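Is a mail ballot still counted if the signature gets flagged after election night?

Posted in Elections and Voting, 7 August 2025

I voted by mail in the Flevley town council race. The online tracker went from "received" to "signature review" and has stayed there. The count posted on the county site shows a margin of 93 votes between the second and third place finishers for the last seat. My signature has changed since I registered (wrist surgery, and I now sign with initials and a last name). Two things I would like to know. Does a ballot in signature review count as rejected, and does the deadline to fix it run from election day or from the date on the notice? I have not received a notice. The help line plays a recording.

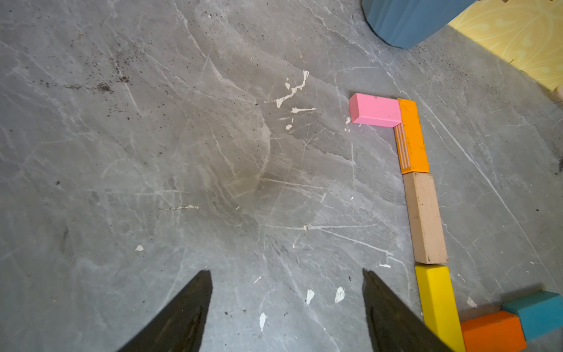 Stella Temba
Signature review is a holding status. The ballot has been received and the outer envelope has not been opened. It is neither accepted nor rejected until a reviewer compares the envelope signature against the signatures in your registration file, which usually include the original form and any later update.

If the first reviewer finds a mismatch, most counties require a second look before a notice goes out. The notice is normally mailed, and in some places also sent by text or email if you gave those when you registered.

The deadline depends on your state. Some states count calendar days from the election, some count business days, and some count from the date the notice was sent. Read the section on "cure" in your state's election code, or the same heading in the county's voter guide. Do not rely on a deadline from another state. I have seen 7 days quoted all over this site as if it were national law, and it is not.

What to do now:

1. Check that the mailing address and phone number in your voter record are current. If they are old, the notice may have gone to the wrong place.

2. Go to the county election office in person with photo ID and ask whether your envelope has been flagged. Staff can look it up by name and date of birth. Ask for the cure form at the counter and sign it the way you sign now.

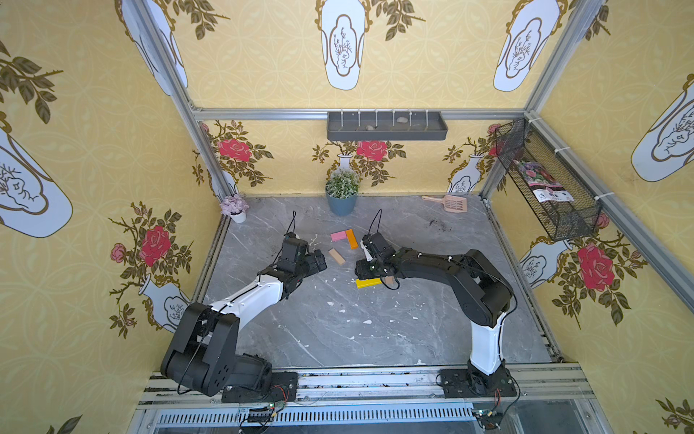 3. Keep a copy of the form and get a dated receipt.

4. File an updated registration afterward so the new signature is on file before September, if your town has a runoff then.

Wuisan
Same thing happened to me in Pillitz. They counted it in the end. Just call them.

Presterance
Calling does not help if the line is a recording, as the original post says. Stella's list is correct, with one addition. The posted margin has no effect on whether your ballot is reviewed. Flagged envelopes are processed in the same way in a race decided by 6 votes or by thousands, and the results are unofficial until the canvass is finished. A recount, where one is allowed, is a separate procedure and generally covers ballots that were already accepted. An uncured envelope would normally stay out of it, so do the form first and follow the margin later.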